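Search this site Search Advanced search

4. Rehearsing the build in simulation

By January the real Skedside was still a pile of parts on the shared bench at Celthorpe, and I was itching to try the control code on something with two arms. So Duygu Kılıçarslan and I built the thing in simulation first (the bench was booked solid anyway!). We gave it a white torso, two arms, a gripper on each, and a small marble-walled room to work in. The room is compact on purpose. Our corner of the workshop is tight, and I wanted the arms to have to share their space with walls and furniture from day one.

The task is simple to say: bring the right arm in over a small table and stop near the object on top, while the left arm stays out of the way. I wrote the reach planner, which we call Joo, over a couple of long evenings, and it's pretty plain stuff. It picks a wrist pose, solves for the joints, checks for collisions and tries again if it doesn't like what it finds. We ran it 356 times with a laptop on the table as the target. 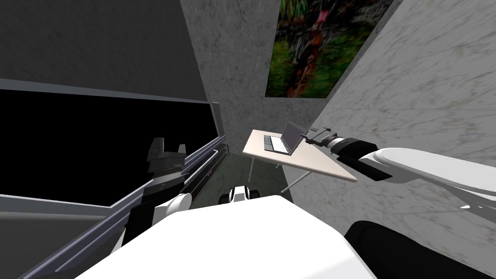 Do you need a fast computer to run this kind of simulation at home?
An ordinary desktop with a mid-range graphics card handles it fine. Physics without rendering will run on less, and you can save the pictures for the runs you care about.

Most of the trouble came from the left arm, which was supposed to be doing nothing. I'd given it a parking pose and then forgotten that Joo treats a parked arm as a suggestion, so whenever the torso turned a little to help the right arm, the left one went along for the ride. In 31 of the runs the collision checker flagged it against the wall. Duygu's fix was to log the view from just behind the gripper as well as the view from the head, and then go through the bad runs side by side. It's slow going, but I'd do it again, because a wrist view tells you how the hand is turned long before the joint numbers mean anything to a tired person.
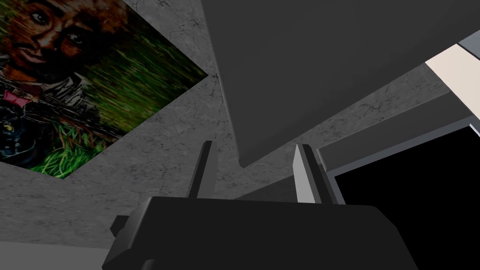

After that I added a cost for moving the parked arm, and a margin around both grippers that's bigger than the grippers themselves. The margin started out at 14 millimeters, which was a guess, and I left it alone once the flags stopped. Zorica Kneževič, who is machining the real wrist brackets, asked me to keep the number in the config file where she can find it, so it lives there now with her initials next to it.

With the new cost in place we did another 159 runs, and none of them got flagged. I wouldn't read too much into that. It's one room, one table and a planner I'd been fussing over for weeks.

Figure 4. Head view in the simulated room: the right arm reaching over the table, the left arm held back.

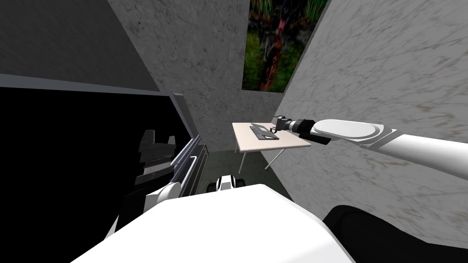

5. Moving to the bench

We carried the same config file over to the real arms with one change, a much lower speed limit. The first thing we tried was parking the left arm, over and over, with my hand on the stop button the whole time.

Recent items
Vundico: a cheap motor driver board for shared workshops
Skedside parts list, updated 8 February 2024
Wrist brackets, second try
Joo planner: notes on the config file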